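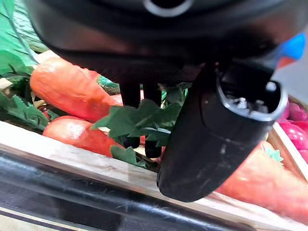
Progress Report to Gbeho: Produce Handling Work Package
Prepared by Brândușa Ilie, Privenis
Report date: Saturday, October 15, 2022

Status

Picking trials on the mock produce display continued through the period until the right hand lost its grip on a loaded basket and the programme was stopped. Manipulation with the right arm remains suspended. Navigation and perception work has not been affected and is on schedule. The fault has been narrowed to two candidate causes, described below, and we request a change to the order of the remaining milestones.

The event

The trial was a routine fill-and-carry: pick one item from a bin, place it in the basket, lift the basket by the handle, and move it along the aisle. On the failed run the right hand closed on the handle, the controller reported a firm grasp, and the lift began. The handle slipped 14 mm through the fingers before the controller registered any change. The grasp monitor should have flagged movement of that size and commanded a hold. It did neither, and the basket fell to the carpet.

No person was inside the marked area. Ubaldo Colombo was at the stop button and pressed it after the basket landed. The basket and its contents were undamaged, but we have classed the event as a safety matter. A hand that reports a firm grasp while losing its load cannot be run near people, whatever it is carrying. 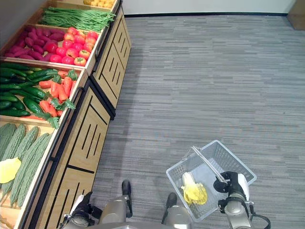
The carry itself places more demand on the hand than the picks do. Artificial vegetables are light and their weight changes little from one item to the next. A basket hangs from a single bar, swings when the body shifts, and turns the load sideways against the fingers. The grasp monitor was tuned in March on picks alone. The thresholds were carried over to the basket task without a separate check, and this was our omission.

Findings to date

Logs from the 400 trials before the event were reviewed by Natalina Tedesco. Finger motor current had been drifting upward on the right hand, slowly enough that no single session stood out. The drift is consistent with added friction in the finger linkage. Surface wear was inspected at the same time. Pale scuffs are present on the black cylindrical segment, most of them along its lower half, and we attribute these to contact with bin edges during reaches into the display. They are cosmetic as far as we can tell. They do suggest that the planned approach path runs closer to the crate rims than the model assumes - a separate problem, now logged. 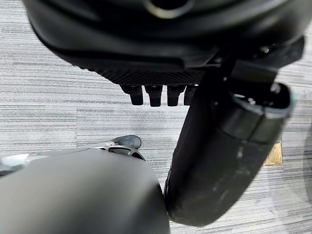

Friction in the linkage is the first candidate cause. Higher friction raises motor current, and the controller reads higher current as a firmer grasp. Nazareno Sorrentino reproduced the effect on the bench by stiffening a spare finger, and obtained a false "firm" report on most attempts. Scuffing of the kind found on the cylindrical segment would not produce this on its own, so the external marks have been set aside and the linkage will be opened by Serard, who hold the service contract.

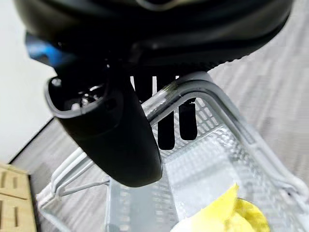 The second candidate is contact geometry. The grasp model treats anything between the fingers as a plain solid bar, and a basket offers several surfaces that are nothing of the kind. With the hand lowered to the basket, the curved finger passes in front of the smooth rim while the two narrow prongs sit behind it, and the wall underneath is a grid of small openings. A prong tip that catches in such a grid could load the motor without holding any weight. We have not yet shown that this occurs.

Corrective actions

1. Right-hand linkage inspection by Serard. Booked, parts on order.
2. Independent slip check using wrist force, so that motor current is no longer the only evidence of a grasp. Code complete, under review by Rosario Sorrentino.
3. Lift speed limited to 200 mm/s on both arms. In force.
4. Basket trials to resume empty, then with a 500 g test load, before any produce is carried.

Milestones

We ask Gbeho to accept the Flumeck navigation demonstration ahead of the carry demonstration. No additional funds are sought. The cost of the inspection falls within the maintenance line, and a revised schedule will be sent once Serard have reported on the linkage.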